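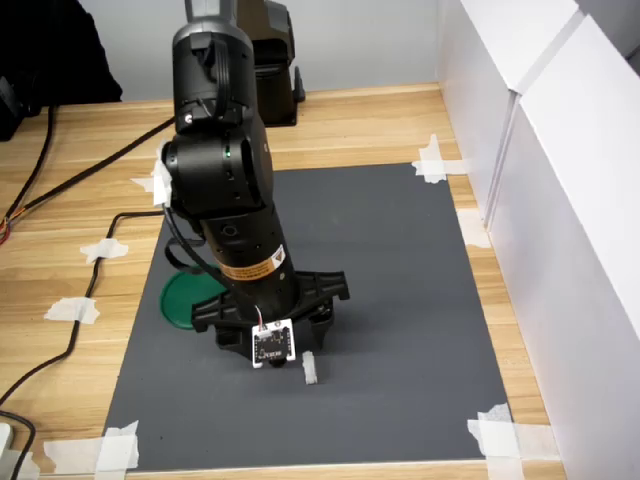 Bench 2, green light on. Tuesday, 8:40.

Dye notebook, madder series, continued from the June pages

Picked up the wool skeins from the second mordant batch. All alum, 20 g of fiber each, labels on cotton string this time. The paper tags from the first batch went to mush and I had to guess at two of them.

Bath A: ground madder from the Grecu bag, tap water. In at 9:15, held at 70 C. Stirred every few minutes with the glass rod.
Bath B: same madder, same weight, distilled water with a pinch of chalk. Probe read 70 but the hand thermometer said 66, so I turned the plate up a little and went by the hand thermometer after that. The probe needs checking against ice water before anyone uses it for the indigo.
Bath C: madder from the Mernivow sample. Coarser grind, lots of stem. Soaked overnight in a jar before heating.

Pulled one skein from each at 40 minutes.

A is a dull brick. B is clearly redder and more even along the length. C is orange, closer to what Lenuța got in the spring with the old roots, and blotchy near the tie. I think I tied it too tight. Put the rest back in and left them until lunch.

After lunch, heat off. Left the remaining skeins to cool in the bath, which Kobe thinks does more for depth than another hour on the plate. I'm not convinced, but it costs nothing to try.

Rinse: cold, then lukewarm with a drop of the neutral soap. A bled a lot. B cleared after the third rinse. Stopped C after five rinses with the water still slightly pink.

Lightfastness strips: cut from the 40-minute skeins, half of each covered with black card, taped inside the south window. Sheet 651 in the binder. Same order as the baths, A at the left. Please don't move the blind.

Spent bath from B went into a lidded bucket under the sink. There's color left in it and I want to try silk – do not pour it out.

Notes for next time
Weigh the chalk. "A pinch" is no use to anyone.
Sieve the Mernivow before soaking.
Looser ties, figure eight, four per skein.
Ask Lenuța whether her roots were rinsed first. Her page only says "washed," and that could mean the wool.

Alum is down to the last jar. Kobe is ordering.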